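Sunday, bench 2, after lunch

Kitchen corner, third go at the layout. Writing this down mostly so I stop rearranging it from memory.

The Stoden brief still wants the whole cooking set on one mat, "as used in a small flat". I remain unconvinced. I live in a small flat and my toaster oven has never shared a placemat with a saucepan and a plate of noodles. But the client sheet says one surface, so one surface it is, and the brown mat won over the grey because the grey slides.

Mug tree was the argument of the morning. Branari's catalogue claims theirs holds any mug you care to hang on it. I doubt they tried a thick handle. Hung two for now, the teal one and the pink ribbed one, and they come close enough to touching that I wouldn't want to lift either in a hurry. Grabner notes from March say to space mugs one peg apart. On a tree this size I can't see how you'd do that and still call it storage.

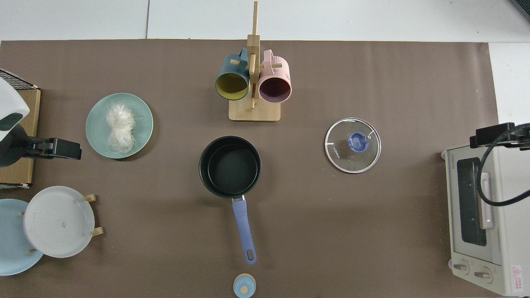 Photo: Skurberg workshop, bench 2

Layout as it stands: tree at the back, noodles on the green plate to the left, saucepan in the middle with its handle toward the front, glass lid beside it, toaster oven along the right. The oven faces in toward the pan. I had it facing front on the first go and the door used up all the room I'd saved.

Lid is the KONKA one with the blue knob. Whether it properly fits this pan I'm not prepared to say until somebody measures both. "Looks right" is how we ended up with the last mismatched set. The light blue bit with the beige knob is down by the end of the handle. I'd file it under lids, small, but the inventory has no such line.

Glass noodles: the Stoden sheet asks for 60 g. No idea where they got 60. It makes a modest heap on a plate that size and reads as a side dish at best. Leaving it, under protest.

Inventory number for the set is 1456. Label still to be printed – the label maker is out of tape again.

To do: measure pan and lid, ask Stoden if the oven can go on its own surface, find the other mugs.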